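# Tournament Pairings and Tie-Breaks, Handout 4

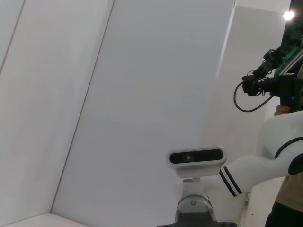 A Swiss event pairs players with equal or nearly equal scores, and no two players meet twice. The number of rounds is fixed before the start and does not depend on results. For planning purposes the hall matters as much as the pairing software: seating, noise, and light all affect how a round runs. Pale, matte wall panels and a small round ceiling light of the kind shown are easy to work under. Glossy disks and glass-topped boards reflect a light placed straight above the table, so move the table and leave the light alone.

## 4.1 Rounds and field size

With *n* players, a knockout needs log2(*n*) rounds, rounded up. A Swiss needs at least that many to produce a single perfect score if there are no draws. The Vandberg Open uses 13 rounds for a field of up to 200. That is five more than the minimum of eight. The extra rounds are there to separate places two through ten.

An odd field requires a bye. The bye goes to the lowest-scoring player who has not already had one. It counts as a full win for pairing. How it counts in the tie-break must be stated in the rules; see 4.3.

## 4.2 Pairing within a score group

1. List the group by rating, highest first.
2. Split the list in half.
3. Pair the top of the first half with the top of the second half, and continue down.
4. If a pair has already met, swap the lower player with the next one down.
5. If no legal pairing exists, float one player to the group below.

Color is assigned after the pairs are fixed. The player who has had black fewer times gets black. If both are equal, use the opposite of the higher-rated player's last color.

## 4.3 Tie-breaks

**Sum of opponents' scores (SOS).** Add the final scores of everyone the player met. Simple, but sensitive to one weak opponent in round 1.

**Median SOS.** As above, with the highest and lowest opponent dropped.

**Disk count.** Add the player's disks over all games. The Prarkico system adds a constant times SOS to this total. The constant is set by the organizer, and players must be told its value before round 1.

Worked case, 12 rounds: Flasen club's first board finished with 584 disks, an average of 48.67 per game. With a constant of 6 and an SOS of 70, the Prarkico total is 584 + 420 = 1004.

A bye has no opponent and no disks. The Atanasov rule replaces the missing values with the player's own average over the games played.

## Exercises

- Recompute the worked case with a constant of 4.
- Pair round 3 of the eight-player table handed out in class. One float is needed.
- Find a field size at which five rounds cannot guarantee a single perfect score.

Reading for next time: section 5, team events.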